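Paltness Repair and Lending Library
Progress report to the Wetimeo Fund, second half of the grant

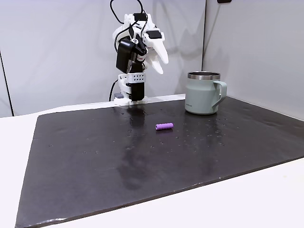 When we last wrote, the lending library was two shelves and a ledger. Since then we've moved into the old bakery on Moradi Street, put in proper racking down the long wall and opened three times a week, and I'm so pleased to be able to tell you how it's going!

Loans first. We made 558 loans between the start of spring and the end of August, against the 300 we promised in the application. The carpet cleaner is still the most wanted thing we own (there has been a waiting list for it since Easter), followed by the tall stepladder, the sewing machines and, to everyone's surprise, the jam pans. We bought a second carpet cleaner in June out of the equipment line. It was out the same afternoon.

The repair evenings have grown as well. They run from half past six until nine, and we now ask people to book, as we had a queue out of the door in May and had to send a few home with their toasters unmended. Lamps, kettles and zips make up most of the work. Davoud Parsa has taken over the electrical bench and has written a one-page safety check that every mains item goes through before it leaves the building. He has also started teaching two younger members to do the testing, so that we can carry on when he is away in the autumn.

Danica Angelovski runs the mending table. Her darning class was meant to be a single session and has now been going for four months. People bring jumpers, socks, a tent once, and stay for the chat. One member told her she hadn't spoken to anyone else that day. We had put very little in the application about company and conversation, and I'd like to say more about it next time, if there is a next time.

Membership
We have 90 households signed up, 60 of them on the free rate. That is a higher share on the free rate than we budgeted for, and it does leave a gap in our own income. We've made up part of it through the donation jar and a plant sale, and the Tomis estate residents' group has offered to pay for its members for a year. I'm very happy with that mix. The estate is where we most wanted to be known, and in the first few months hardly anyone from there came in.

What has been harder
The catalogue. We started with a spreadsheet, and by June it had three versions and no one was sure which drill was which. We've changed to numbered tags and a simple booking system, and all the tools are now on it. The kitchen things are about half done. Returns were also slow over the summer, when people went away with our cool boxes and camping stoves. A reminder message the evening before has helped a great deal.

The damp in the back store is not fixed. The landlord has looked at the gutter twice and agrees it is the cause, and we are waiting for a date. In the meantime nothing with a motor is kept in there.

Spending
We are on budget overall. Racking came in under, insurance went over, and the two very nearly cancel out. We would like to move the unspent part of the publicity line into spare parts, mainly fuses, plugs, flex and sewing machine belts, and would be grateful for your agreement to that by letter or email.

Coming up
A bicycle evening once a month, starting in the autumn. A late opening for people on shifts. A shelf of children's party things, which members have been asking for since we began. We're also talking to the primary school about a mending afternoon for parents and children together, and the head is keen.

Please do come and see us. The kettle is always on during opening hours, and it's one of ours, repaired in March.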